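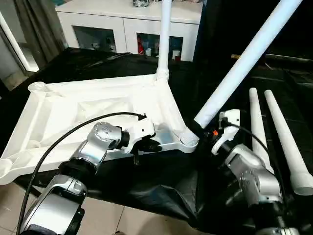 Floren 遠隔操作グループ

双腕ロボット遠隔操作オペレータの募集(Billbridge作業所、業務委託または有期雇用)

Florenでは、ロボットに作業を教示するオペレータを募集する。担当業務は、操縦装置による双腕アームの遠隔操作、アームを直接手で持って動かすダイレクトティーチング、および収録後の記録確認である。プログラムの作成は業務に含まない。

業務内容

オペレータは操縦席に着席し、左右の操縦桿でそれぞれの腕を動かす。操縦桿の変位は手先の位置と姿勢に、トリガの引き量はグリッパの開度に対応する。映像は頭部カメラと左右の手首カメラから操縦席のモニタに送られる。一回の試行は、初期姿勢からの開始、課題の実行、初期姿勢への復帰で構成する。途中で対象物を落とした場合は停止せず、拾い直しまで含めて記録する。ただし机の外に落ちたときは中断ペダルを踏み、その試行は破棄扱いとする。

課題は家具部品の組立て、布や紙の取扱い、小物の整理に大別される。現行の課題表には269項目の登録があり、各項目に開始条件、終了条件、許容される手順の範囲が記載されている。組立て課題では、樹脂製の枠を片方の腕で押さえ、もう片方の腕で脚をねじ穴に合わせる動作が基本となる。脚の軸と穴の軸が傾いたまま回すと噛み込みが起きるため、接触後に一度力を抜き、姿勢を直してから回転に入ること。グリッパの回転範囲には限りがあり、握り替えを挟みながら締める。握り替えの間は脚から手を離してよい時点が課題ごとに指定されている。 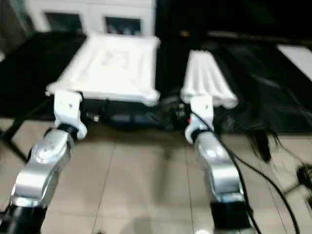 ロボットの操縦経験がなくても応募できるか。

応募できる。操縦経験は選考の条件とせず、実技試験で両手の協調と映像のみによる距離の把握を確認する。

布を扱う課題では、評価の対象は最終形状だけではない。把持点の選び方、持ち上げる高さ、持ち替えの順序が記録として残る。途中で迷って手先を往復させた試行は、終了条件を満たしていても再収録となることがある。次の動作が決まらないときは、手先を止めてから判断する。停止区間は後処理で短縮されるが、往復動作の除去は難しい。

紙や帯状の材料は、引く速度によって折れの位置が変わる。指先で端を挟んだ状態から引き出す場合、手首カメラの映像では奥行きの変化が読みにくく、頭部カメラの映像と交互に確認しながら進めることになる。研修ではまず低速で繰り返し、

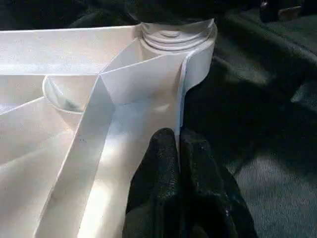

その後、課題表に定めた標準速度へ段階的に上げる。標準速度で安定した記録が得られた時点で、その課題の担当資格を付与する。資格は課題群ごとに管理し、組立ての資格で布や紙の課題を収録することはできない。

記録確認

収録した試行は、当日中に自分で再生して確認する。記録管理にはDrarkentを使用する。確認項目は、カメラ映像の欠落、関節角とグリッパ開度の記録の有無、開始点と終了点の位置、手順ラベルの整合である。ラベルは「接近」「把持」「移動」「整合」「挿入」「解放」等の既定語から選び、自由記述は備考欄に限る。判定が分かれる試行は保留とし、別のオペレータが再判定する。

アームの関節から異音がする、ケーブルが可動部に掛かっている、映像に遅延がある等の場合は、収録を続けず非常停止を押して設備担当に連絡する。復帰操作は設備担当が行う。

勤務条件

勤務地:Billbridge作業所(在宅での操作は不可)
時給:2,000円以上(課題資格と経験により決定)
勤務時間:日中の交替制。開始時刻は面談で決定
研修期間:28日間(時給は本採用時と同額)
募集人数:2名
開始時期:5月
交通費:実費を支給
服装:袖口の締まった作業着を推奨。可動範囲に入る作業では、紐付きの名札と手袋を外すこと

研修前半は模擬器Tierneyによる操縦練習と安全講習、後半は実機での収録とする。実機に移るには、模擬器での非常停止手順の確認に合格する必要がある。

応募要件

・操縦席での着座作業と、画面を見ながらの両手操作を継続できること
・日本語の手順書を読み、変更点を自分で確認できること
・収録中の私語、携帯端末の使用に関する制限を守れること
・課題の内容および収録データについて、秘密保持の契約を締結できること

視力の矯正は問わない。左利きの場合も操縦桿の割当ては変更しない。左の操縦桿は左腕、右の操縦桿は右腕に固定である。組立、縫製、検品、重機操作等の経験は歓迎するが、選考上の必須条件ではない。

選考

書類確認の後、作業所で実技試験と面談を同じ日に行う。実技は模擬器による把持と受け渡し、実機による筒状部品の位置合わせの順で実施する。所要時間は午後1時から半日を見込む。操作方法は開始前に説明し、練習時間を設ける。採点では、完了までの速さより、接触時の減速と、失敗後に元の姿勢へ戻る手順を重視する。

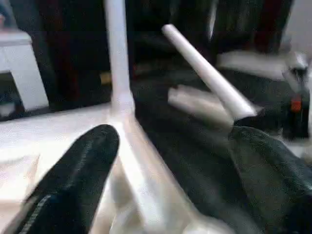

手首カメラの映像。白い筒と縦の棒、手前に黒い指先。

応募書類は、履歴書と勤務可能な時間帯の一覧とする。志望動機の添付は不要。手作業または機械操作の経験がある場合は、扱った対象物と作業の内容を職歴欄に記入すること。件名には「遠隔操作オペレータ応募」と記載する。書類は返却しない。選考結果は合否にかかわらず書面で通知する。作業所の見学のみの申込みも受け付けるが、収録中の操縦室への入室と撮影はできない。

お問い合わせ:Floren 遠隔操作グループ 採用係(Billbridge作業所内) | © Floren | ページの先頭へ戻る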